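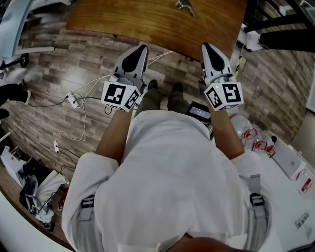
Bus fares and the Lillar hearing

By Priit Mets
Posted in October
In Transit, City Hall, Organizing

The transit agency held its second hearing on the fare plan Monday night. I went straight from work and got there at 6:15, when the sign-up sheet for public comment was already on its third page.

The plan ends free transfers on the Lillar and Navickas lines. Anyone who rides both to get to work would pay twice each way. The agency calls this "fare alignment." For people coming in from the east side it is a fare increase, and a big one.

We turned in 3,603 signatures. The goal was 3,000, and 2,013 of them came from riders we talked to at the Navickas transfer stop, mostly before seven in the morning. The clerk took the boxes and gave us a receipt.

Speakers got 2 minutes each. A home health aide explained that she sees clients in three neighborhoods and transfers four times on a normal day. A high school junior asked why the student pass stops working at 5 p.m. when practice ends at 5:30. The board chair thanked her and called the next name.

I used my time to ask about fare enforcement. The budget draft adds officers on both lines and cuts weekend service on one of them. I asked for citation numbers by stop, which we first requested in the spring. Staff said they would follow up. They said that in the spring too.

The vote is set for next month. If you ride either line and couldn't make it Monday, written comments are still open and they do get entered in the record. Keep it short, say which bus you take, and say what the second fare would cost you in a week.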